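Print this page | E-mail this page

Heffernan Collection of Stock and Bond Certificates
Progress Report to the Filton Fund, June 19, 2020

Submitted by Treasa Kavanagh, Collections Manager

The grant supports the cataloging and rehousing of canceled share certificates and bonds issued by regional railroad and canal companies. During this period 48 certificates were cataloged in full, among them the long run of preferred shares from the Tustel Canal Company. Serial numbers, vignettes, printed and hand-signed officers' names, and cancellation marks have been entered for each item.

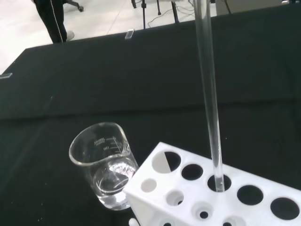 Four of the Tustel certificates carry revenue stamps that were not listed in the dealer's original inventory. Elaheh Karimi has corrected the entries and revised the insurance schedule to match. The change in total value is small and does not affect the terms of the grant.

Rehousing is behind schedule. The first delivery of polyester sleeves was cut for a smaller sheet and was returned to the supplier. Replacements are expected in August. Until then the bonds with attached coupons remain in their old folders -- interleaved with acid-free tissue -- and are not being issued to readers.
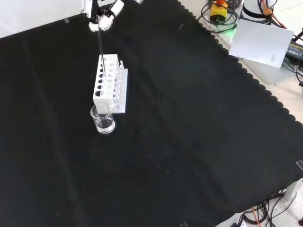

Glass rod and test tube rack on the black cloth.

Fulgencio Salcedo completed his review of the Odach Railway gold bonds. Two of the bonds, previously described as unissued, bear faint pen signatures and a punch cancellation and have been reclassified. His notes on the engravers' imprints will be added to the public catalog once Shirin Shojaei has edited them.

Spending is within budget in all lines except shipping, which is over by the cost of the returned sleeves. We request permission to cover this amount from the travel line, which has not been used.
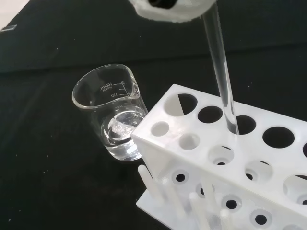

Test tube at the rack, seen from above.

Work planned for the next period includes the remaining Odach bonds, the loose dividend warrants, and the first part of the online finding aid.

Related items
Odach Railway Gold Bonds: Checklist
Tustel Canal Company Preferred Shares
Guidelines for Readers Handling Certificates

Contact: Treasa Lenihan, Grants Office | Copyright Heffernan Collection | Back to top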